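The woman who strings rackets at Kontogiannis has a rule about conversation, and the rule is that it stops when the machine is under tension. So our interview took place in bursts, from 6 in the evening until the radio started repeating itself.

She has worked behind the counter for 43 years. The shop sells shoes, socks and one rack of visors that she describes as "a mistake from before your time." Stringing is in the back, past a curtain.

"People come in and say they want more power," she said. "I ask how often they play. Twice a summer. I tell them power is not what's missing."

Most customers ask for 50 pounds of tension, having read the number somewhere. She gives it to them. A few come back to complain that it feels stiff, and she drops it by four and charges them again. She calls this tuition.

I asked whether the players on the Povolico courts could tell a good string job from a bad one.

"They can tell a new one from an old one. That's the color."

Her own views on equipment are severe. Rackets are too light, grips are too thick, and balls are kept long past any decent age, a subject on which she needed no encouragement. 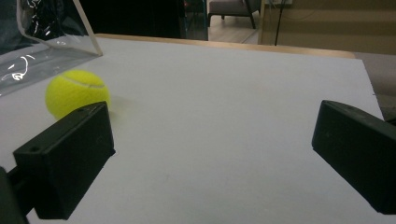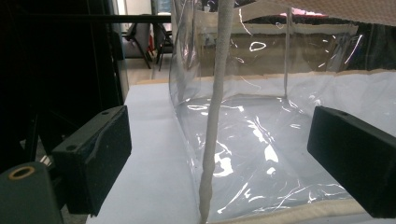
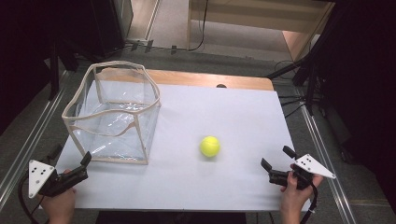
*A tennis ball on a white board, a clear plastic bag, and the ball again with a clear bin.*

"You open a can, you play, you throw them in the trunk," she said. "In February you take them out and wonder why your serve got worse. Your serve was always like that, but now you have company."

She does not play anymore. Her last match was a doubles final at Zurka, which she lost, and which she was willing to discuss only in terms of the umpire's eyesight. Her partner moved to Ellov shortly afterward. I asked if the two things were connected.

"He said it was for work."

The machine was loaded again by then, so I waited. When she had tied off the last knot she held the racket up to the light, plucked the strings with her thumbnail and frowned.

"Lovely," she said. "He'll hit the fence with it."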